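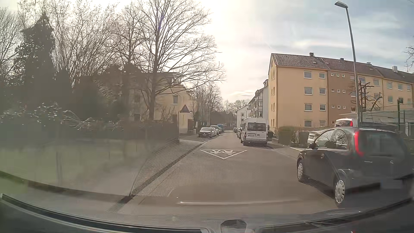 Sakalport, 22 Jul 2018

The Hillard open day starts in the streets, and what a good idea that is! I had expected a hall full of display boards. Aba Osei, who was leading our group, gave us a folded map and off we went down an ordinary residential road with cars parked on both sides.

I have driven down streets like it all my life and never given the paint a thought. Look at the big white triangle on the tarmac, with the little figures inside it. From a distance it seems stretched terribly wide, and Aba had us talking about how markings read from a driver's seat for a good ten minutes. Then on to the triangular sign on its pole by the pavement, the hedge and low fence next to it, and how much room is left once there's a van on one side and a row of cars on the other. Not a lot – I'll be slower down my own road from now on.

We did four streets before lunch, which was soup and very good cheese rolls at the Shehata rooms. Sneha Mittal had the old street plans out in the afternoon, more than 1122 sheets in the collection, and she let us leaf through a drawer of them. I found my gran's old road, complete with a tram stop I'd never heard of! I could have stayed till closing.

The walks run again in February, five people to a group, so put your name down early. Wear decent shoes. The bus from Stendix stops two minutes from the door.

4 comments
5 shares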